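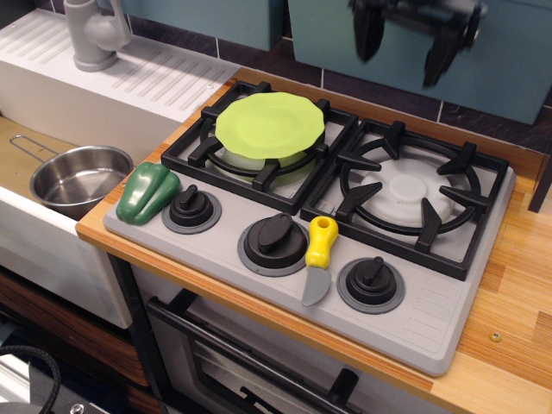 A play kitchen is a child-sized imitation of a household kitchen, used in pretend play by children who are, as a rule, not allowed near the real one. Most models combine a stovetop, a sink and some storage in a single unit low enough for a toddler to lean on.

Construction

Wood, plastic, or a mixture of the two is usual. Mixed units often set a molded plastic stovetop into a wooden counter, an arrangement that lets the maker describe the whole thing as wooden in the catalog. The Jusirard, a mid-priced unit, is sold flat-packed with 126 screws and 2 spares, and assembly is traditionally begun late on the evening before a birthday.

Stovetop

The burners carry raised grates modeled on those of a gas range, even in homes that have never had gas. Knobs may be fixed, free-turning or clicking. Clicking knobs are preferred by children and by relatives who live elsewhere. The Ellus range added a battery-powered sizzle, later given an off switch — the most popular improvement in the product's history.

Food and utensils

Toy food leans heavily toward vegetables, bell peppers among them, possibly in the hope that enthusiasm will carry over to dinner. Plates are generally plastic and brightly colored. Toy knives have blunt, wide blades and cut very little, though some sets include fruit in halves joined by hook-and-loop tape. The largest Hakim food set runs to 300 pieces, many of them peas.

Patterns of use

In The Small Stove, Nizar Majali divides play kitchen cooking into "soup" and "not soup," and notes that the first category accounts for most of it. Plates are commonly placed directly on the burners, and utensils are stored wherever they were last dropped. The sink serves as a garage.

Secondhand market

Play kitchens hold their value poorly. A Rarkatwood unit in good condition may fetch 50 dollars, less if the knobs are missing. Buyers are advised to check the oven for old crackers.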